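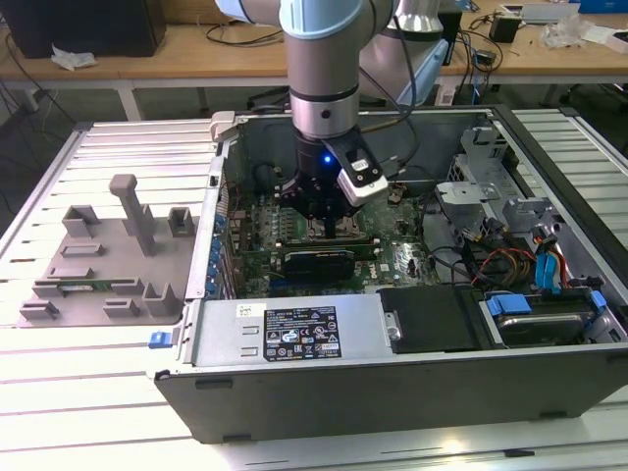 Tower on its side, lid off, everything within reach.

Cleaning out an old desktop PC
Posted Mar 30, 2020 by Mabli Craddock

Most desktop computers get opened twice in their lives: once when somebody adds memory, and once when they start to sound like a hair dryer. If yours has reached the second stage, set aside an evening and find a screwdriver you like.

Before you open it

Shut it down, switch it off at the back, and pull the plug. Hold the power button in for a few seconds afterward. Then lay the case flat. People will work on a tower standing up, reaching in sideways with a flashlight between their teeth, and I was one of them until I dropped a screw behind a graphics card and heard it keep going.

A hard, flat surface is best. A bed is comfortable for you and terrible for screws.

Take a photo of the inside before you unplug a single thing. Take 6. You will swear you know where the blue SATA cable went, and you'll be wrong by one connector.

Getting the dust out

Use short bursts of canned air and keep the can upright. Hold the fan blades still with a finger while you blow, or they'll spin up like a toy windmill, which is fun and bad for the bearings. A soft, dry paintbrush does for the heatsinks. The household vacuum stays in the closet.

Leave the power supply closed. Blow through the vents from outside and move along. There is nothing in that box you want to meet.

Cables

Older cases have that clump of red, yellow and black wires that nobody has ever made pretty. Don't try for pretty. Tuck the spares beside the drive cage, put one loose zip tie around them, and check that nothing can touch a fan.

Clips and screws

Plastic drive rails and slot clips get brittle with age. Squeeze, wait, then pull. I broke one on a case from the early 2000s by skipping the waiting part, and the drive has leaned ever since.

An egg carton makes a fine screw tray. Label the cups. Case screws and drive screws look like twins until you've forced the wrong one halfway in.

Closing up

Press each plug once more with your thumb. Run the machine for 30 minutes with the side off and listen. If it's quiet, put the panel back on. If there's a screw left in the egg carton, go look at your photos.

Eifion Humphreys wrote in to ask how often to do all this. I do mine every October. He has a cat, so he should do his sooner.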